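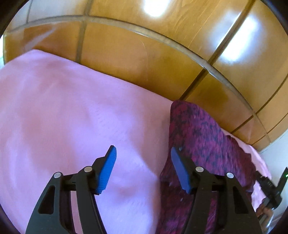 Ticket 1610
Product: Stika front loader, 7 kg
Subject: Stops before final spin, code 327
Opened by: Knut Reuter, Skarnport
Status: Closed

First message

The machine stops with 17 minutes left on the display and shows 327. The door stays locked. If I turn the dial to off and wait, the lock clicks and I can get the door open, but there is water in the bottom of the drum and everything is soaking.

It happens on Cottons 40 and Mixed 40. Quick Wash got through once and failed once. The machine was bought in February from Wegener in town and fitted by their driver. It worked without trouble until last week.

Already tried: switched off at the wall overnight, smaller load, different detergent. No change.

Reply from Skandden Service

Thank you for the details. Code 327 means the water level did not drop in the time allowed. The machine will not spin until it does. Please check the following, in order, and write back with what you find.

1. Switch off and unplug. Open the flap at the bottom right and drain the water through the small hose into a shallow dish.
2. Unscrew the filter and clean it. Look into the hole behind it with a torch and check that the pump wheel turns.
3. Check the grey drain hose at the back for kinks.
4. Tell us how the hose is connected to the waste pipe, and how high above the floor the join is.
5. Run Rinse and Spin with the drum empty.

Customer

Filter had a hair grip and a lot of fluff in it. Cleaned and put back. The pump wheel turns, though it moves in small jumps and not smoothly. I don't know if that is normal.

Hose is not kinked that I can see. It goes to a spigot under the sink. The join is 600 mm from the floor.

Rinse and Spin, empty: finished, no code.
Cottons 40, half load: stopped, 327, same place as before.

Reply from Skandden Service

The jumping is normal, it is the magnet in the pump motor. The height of the join is fine too.

An empty machine has much less water to get rid of, so a part blockage can pass that test. Please take the hose off the spigot, put the end in a bucket on the floor and run the drain programme with some water in the drum. Keep a hand near the dial, the bucket fills quickly. Let us know if the flow is strong or weak.

Also, what was in the half load? Towels and other pile fabrics shed a lot when they are new, and we would like to know if any have been through recently.

Customer

Strong flow into the bucket. I had to stop it twice to empty it.

Half load was bedding plus one cloth with a pile. The cloth is fairly new. 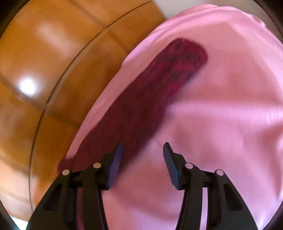

The maroon cloth, on the pink fabric.

Reply from Skandden Service

Thanks. A strong flow into the bucket means the pump and hose are good and the restriction is in the spigot or the trap below it. Have a look inside the spigot. New ones are moulded with a closed end which has to be cut out when the machine is connected. Sometimes only a small hole is made, and it works until fluff collects on it.

Please wash the pile cloth on its own for the next few washes, and check the filter afterwards.

Customer

Found it. The end of the spigot had been pierced with a screwdriver or similar, one hole about as wide as a pencil, and it was packed with grey fluff. I cut the rest of the plastic out with a knife and filed the edge. Cleaned the trap as well while I had the bowl under it.

Cottons 40, full load: finished, no code.
Mixed 40, full load: finished, no code.

There was a slow drip at the join after the first wash. I had not done the clip up enough. Tightened it and put kitchen paper underneath, dry after the second wash.

Will Wegener be told about the fitting? I would rather they knew.

Reply from Skandden Service

We have passed a note to the shop with your ticket number. No charge, and your guarantee is not affected by the work on the spigot, which is part of your own plumbing.

Closed Sunday, April 12, 2026
Cause: spigot not fully opened at installation, blocked with lint
Parts used: none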